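Part-time Shop and Workshop Assistant at Hasmont Frames and Furniture Care

Posted: April 29, 2026
Hours: 23 per week, mornings and one late afternoon
Contract: one year, with possibility to extend
Reports to: Consuelo Sepúlveda, workshop manager

We are a small shop which cleans, waxes and repairs old household furniture, and also makes picture frames to order. The business was opened by Grigoris Katsaros in the former Nikolaidis bakery, and we still have the old counter and the very wide front window. Our customers are mostly families from the neighborhood. They bring a chair from their grandmother, a table which was in the garage for years, a mirror with a broken corner.

We are now looking for one more person. The work is half in the shop and half in the back, and we want to say clearly that both halves are important. In January we had an assistant who liked only the workshop, and it was difficult for everybody, also for her.

In the shop you will receive the customers, write the order cards, answer the phone and take payments. You will explain our prices, which are fixed and hang on the wall. Sometimes a customer wants to hear that an old piece is worth a lot of money. We do not give valuations, and you will need to say this in a kind way.

In the workshop you will dust and clean pieces before the repair, apply wax, sort screws and hinges, pack finished orders and keep the benches in order. Cleaning takes more time than most applicants expect. A dining table with carved legs can need a full morning, and we prefer that it is done slowly.
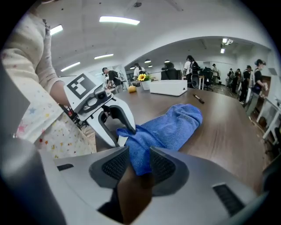

You do not need a diploma in woodwork. Consuelo will teach you which wax goes on which finish, and for the first 28 days you will not work alone on a customer's piece. After this period we sit together and talk about how it goes.

What we ask from you:

You can lift 40 pounds with a second person helping.
You write clearly by hand, because the order cards are still on paper.
You speak English well enough to talk with customers. Greek or Spanish is welcome but not required.
You are not allergic to dust, beeswax or turpentine.
You come on time - the shop key is with one person only, and it may be you.

What we offer:

Pay of 18 dollars per hour, paid every two weeks.
Ten days of paid vacation in the year.
Work apron, gloves and a mask. Shoes you bring yourself, please with a closed toe.
A discount on frames for you and your family.
Coffee, and a small kitchen with a stove where you can warm your lunch.

There is no parking behind the building, but the bus number 81 stops in front of the Medulgate pharmacy, two minutes by foot. Bicycles can stay in the hallway.

How to apply: please bring or send a short letter, one page is enough, and a list of your earlier jobs. We like to read about something you repaired or cleaned yourself, at home or for another person, and what was difficult in it. A photograph of yourself is not necessary. Put your phone number on the letter, as we call more often than we write.

Letters can be left in the box at the shop door or given to Consuelo at the counter. We invite a few persons for a talk with Grigoris and Consuelo, and after this for a paid trial morning in the workshop. Everybody who writes to us will receive an answer, also if it is no.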